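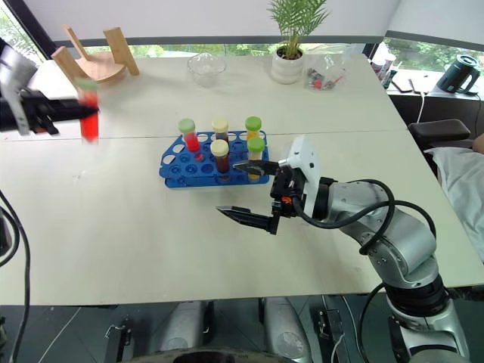

Two arms, one rack: the right gripper waits open beside the tubes.

Comparing grippers on a two-arm setup

A rack of capped tubes is a good first test for any pair of fingers. Tubes are narrow, round and easy to knock over, and the rack gives you a fixed spot to come back to. We ran the Lindus fingers against the Curden ones this way and kept these notes.

Set up the bench
Put the rack where both arms can reach it without stretching. If your table is in two sections, check the joint with a straightedge and level it. Use colored liquid in the tubes so you can follow them on the camera feed. Tighten every cap by hand before you start.

Start slow
Run the first 70 picks at the lowest speed the controller allows. Write down each miss and which finger touched first. Once the misses stop, raise the speed one step and repeat. We stopped at 600 picks per gripper. The Curden pads needed wiping more often, but they forgave a crooked approach.

Keep the idle arm open
Park the second arm with its jaws wide and its fingertips clear of the caps. A closed gripper has to open next to the rack, and that is where tubes get bumped.

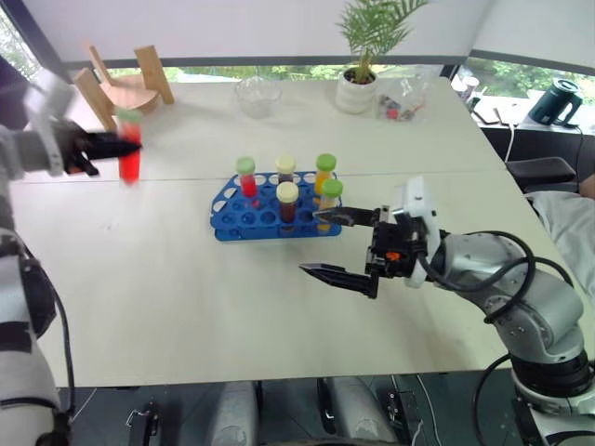

Watch the cables
Move each joint through its full range by hand with the power off. Any loop that pulls tight needs more slack. Any loop that hangs over the work area needs a tie. Check again after every change of gripper.

Change one thing at a time
Swap the fingers or swap the controller, never both on the same run. We lost a set of 1,000 picks in October to that mistake and had to start over.

Contact | © Brornano Workshop Notes | Back to top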